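Blog > Around the House > Closets

Posted in November by Halyna Levchenko
Last updated: November

So the winter stuff is finally coming out of the bins, and I'm folding all of it on the bed because the dresser top is buried again. Slavica says I should just hang everything – she has a closet the size of my kitchen!
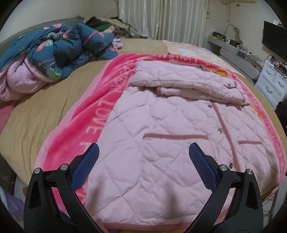
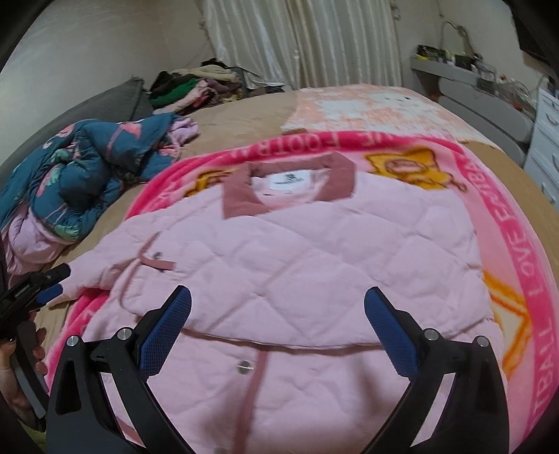
The pink quilted one is my favorite, and puffy things never want to stay folded for me. I got 16 pieces into one bin last year (mostly by sitting on the lid), and I'd love to beat that. Sweaters are next, then the scarves, if I can find where I put them.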